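Volunteering and teaching abroad: notes for session 4
Street remarks, greetings and what we make of them

Read these before the seminar, along with your own placement diary. References to "the reader" are to the printed course reader.

1. Where we left off

Last time we looked at the idea of "respecting local culture", a phrase which appears in nearly every handbook issued to people going abroad to teach. I said then that I don't find it much use, and several of you objected. Fair enough. I want to press the point with a harder case: remarks made by strangers in the street.

The usual advice is short. You are told that people in the host town are "warm" or "expressive", that comments on your looks or your clothes are "part of daily life", and that you should smile and keep walking. Very little of this advice says who was asked. Was it the men who make the remarks, the women who hear them every morning, or the placement office? 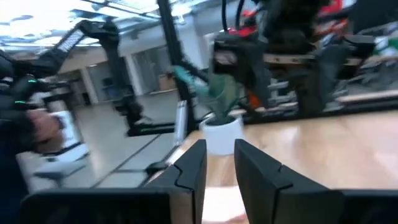
It matters because the answers differ. A habit can be common and still be disliked by half the people who live with it. When a handbook says "in this culture, it is normal", ask what "normal" is doing in that sentence. It might mean frequent, or approved of, or only that complaints go nowhere. The three get mixed up all the time, and I suspect it often suits the person writing.

2. The Skedance survey

You will find this in the reader. Skedance, a placement agency, sent a form to former classroom assistants and had 728 back. The headline finding is that 80 per cent said they had "adapted well to local ways of speaking in public". It has been quoted in several places since, usually with approval.

I am not convinced by it. Look at three things.

The form went out only to people who finished their placement. Anyone who went home early is missing, and those are the people whose answers we would most like to have.

"Adapted well" is never defined. Someone who learned to joke back and someone who stopped going out after dark could both tick the same box. I would call the second a retreat.

The question on unwanted remarks comes at the end, after 2 pages on food and housing, and it allows only yes or no. Nobody learns much from that.

None of this proves the opposite of what Skedance claims. Most assistants may well have been fine – we just can't tell from this form.
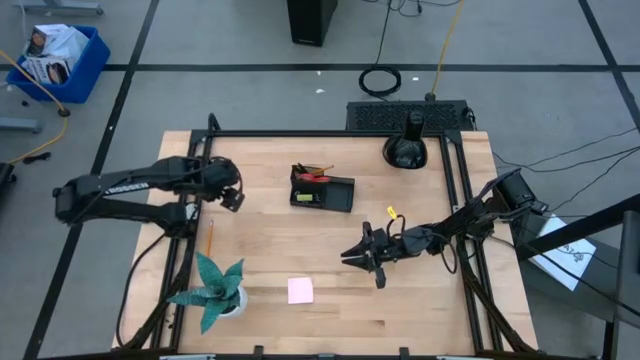 3. Who is speaking to whom

Most of the writing on this topic assumes a man speaking and a foreign woman listening. That is the commonest case in the diaries I have read, but it isn't the only one, and students tend to go quiet when the pattern changes. Older women tease young men. Schoolchildren repeat things they have heard at home. A shopkeeper calls everybody "my love", including the priest.

The temptation is to sort these into harmless and harmful by who is speaking. Try instead to write down what you would need to know before deciding. Does the speaker use the same words to neighbours? Does the listener have a reply that others would accept? What happens to someone who doesn't reply at all? A visitor of a few weeks rarely knows any of this, which ought to make us slow to excuse as well as slow to condemn.

I would add a warning about language. Pet names that sound bold in translation may be quite flat in the original. It works the other way too, and mild-looking phrases can carry an insult that the dictionary leaves out. The Okoth glossary in the reader is handy for this but it is old, and I would not trust it on slang.

The draft of these notes was passed round in December, and one objection to this section should be set beside it. 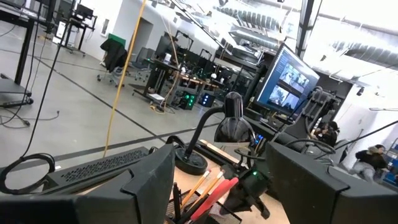 Larysa Holovko thought the whole section let the visitor off too lightly. If you wait until you know everything about a town before you say that something is wrong, she wrote, you will be on the plane home first, and the girls in your class will have watched you say nothing. She also doubted that local women need a foreign assistant to supply them with an opinion, and said that both things could be true.

I have left the section as it was, but I don't have a good answer to her first point. Bring one if you do.

4. For the seminar

Choose one entry from your diary in which a stranger spoke to you, or in which you expected it and it didn't happen. Copy it out as written, without tidying. Under it, add 50 words on what you assumed about the speaker at the time.

Change all names, including the name of the town. Entries go to Yevdokiia Moroz by 3rd January. If you would prefer yours not to be read aloud, write that at the top of the sheet.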